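Orberg Room Unit – Setup Guide
Section 4: First litter pickup in a bedroom

Read Section 3 (Charging and arm check) before you start. The first run takes 22 minutes in a room of normal size. Stay in the room until it ends.

Before you start

1. Move chairs and loose rugs out of the path between the bed and the other furniture.
2. Pull bedding and throws up so that they do not lie on the carpet.
3. Place an open bag on the floor within reach of both arms. Fold the edges outward.
4. Check that no arm cable is caught under the base.

Note: Bags with a drawstring work if the string is tucked under. Bags smaller than 50 liters tend to slide when the gripper lets go.

Starting the run

5. On the Jitden panel, select Room, then Bedroom, then Floor Only.
6. Stand behind the unit and press Start. Both arms rise to the ready position.
7. Wait for the single tone. The unit begins with the items closest to the bag.

Paper, wrappers and small plastic bottles are all handled under Floor Only. The grippers take one item each, and a bottle lying on its side can be picked up without being turned first.
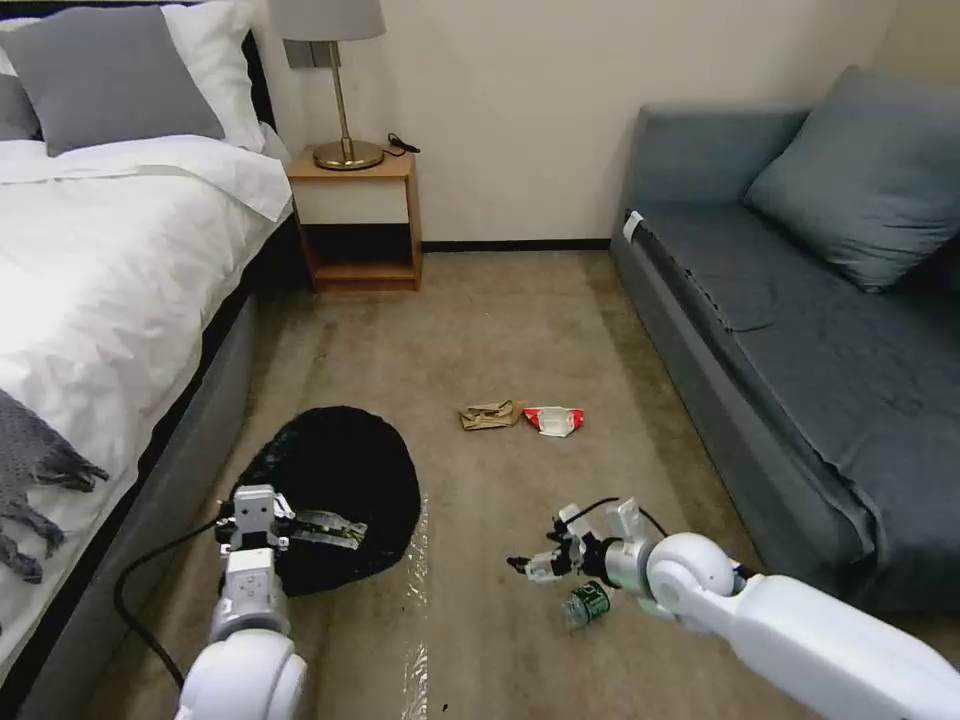
Can I change the bag during a run?
Press Pause first and wait for both arms to lower. Swap the bag, put the new one in the same spot, and press Resume. If you moved the spot, choose Find Bag before you resume.

Caution: Keep hands and pets away from the grippers while the panel light is green. Pause does not cut power – use the red switch on the base for that.

Caution: Do not use Floor Only for glass, batteries or anything holding liquid. Pick these up by hand before the run.

If the unit stops

8. Read the code on the panel. Code 51 means that an item slipped twice. Remove it by hand and press Resume.
9. For code 359, switch off at the base and check the arm cables for snags.
10. If either code comes back, write down the time and contact Priltden Service, attention Roswitha Heitmann.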